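Ornis gripper kit, first few weeks

21 March 2021

Quick one tonight because I have to be up early, but three people have emailed asking if the Ornis kit is worth it and I keep typing the same answer. So.

What I bought: the two-finger gripper kit from Ornis, the version with the wrist camera bracket. Ordered in November. Shipped in January. Not thrilled about that. Renata Bustos on their support desk was nice about it both times I wrote, but nice doesn't get you a gripper.

Box contents: base, drive unit, fingers already printed, grip pads in a separate bag, bracket, cable, hardware bag with one screw too few (M3, had my own). No paper manual. There's a PDF, it's fine until page 23 and then it reads like somebody ran out of afternoon. The wiring section shows the old connector. If yours has the new one, flip the plug so the key faces the base and ignore the drawing.

Assembly took me an evening. The fingers went on easy. The pads did not. The adhesive grabs the second it touches and you get one shot, so I now have a left pad that sits a hair low. Works anyway. Sebastián Godoy did his the week after mine and says to put the pad on a strip of tape first and roll it down from the tip. Wish I'd had that before.

Ok the arm. I'm running this on my Hostar, the small one, which Ornis lists as "supported". Supported means the bolt pattern matches. You still have to set the tool offset by hand and there's no file for it. Mine is on the forum if you search my name, copy it and check it before you run anything fast!! I drove the tips into the board at half speed on day one. Small dent. Fingers survived, so points for the fingers.

The job I got it for is small gear work. Picking spur gears off a dark board, moving them over to where they get fitted, over and over while I do something else. My old parallel jaws hated gears. Too wide at the tip, they'd pinch the teeth and spin the part around so every pickup came out at a diffrent angle.

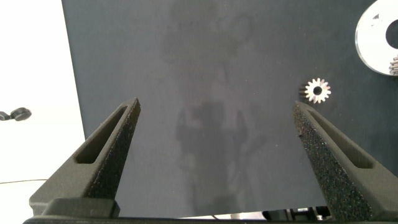
The taper is what sold me. You can come down next to a part without shoving its neighbor, and the rough pads hold on to metal teeth way better than the rubber ones I had. Out of my first proper run of 31 pickups I lost five, and most of those were me being lazy with the height. Dropped the approach a touch and it got a lot better. Haven't done a long run since so don't quote me on a rate.

The slots in the fingers, I figured those were for looks or to save plastic. They do let the fingers give a little when you close too hard. Rodrigo Rivas thinks they give too much and wants to print a solid pair. Maybe for heavier stuff. For gears I like the give.

Camera bracket: good. Stiff, no wobble I can see in the video. The fingers take up a big piece of the view though, and if you're close to the board a part can end up hidden behind a tip. Back off, look, then go in. Costs you a second or so per pick. The fingers being dark on a dark board didn't help my detection script either, it kept finding edges where there weren't any until I masked them out. Took a whole evening. Ornis could ship a mask with the kit, they know where their own fingers are.

Software. Ugh. The Ornis app wants an account. The account wants a phone number. You can skip all that with the serial commands, which are on the last page of the PDF for some reason. Open, close, position, force. Thats all I use.

The other one people ask about is Cisora. I had a loaner for a weekend from Baltasar Espinoza. Nicer app, better docs, heavier, and the fingers are blunt. For blocks and boxes I'd take the Cisora. For anything with teeth, Ornis.

Things I'd want fixed:

The missing screw, come on
Spare pads in the box, one set at least
PDF after page 23
A real offset file for the Hostar

Would I buy it again, yeah. Probably from Quiroga this time instead of direct, they had it in stock last I looked and the price was the same once you add shipping.

Pads wear is the thing I can't tell you about yet. Roxana Dumitrescu asked in the comments last time and I still don't know, they look ok to me, ask again in summer. Next post is the masking script if I can clean it up enough to show people.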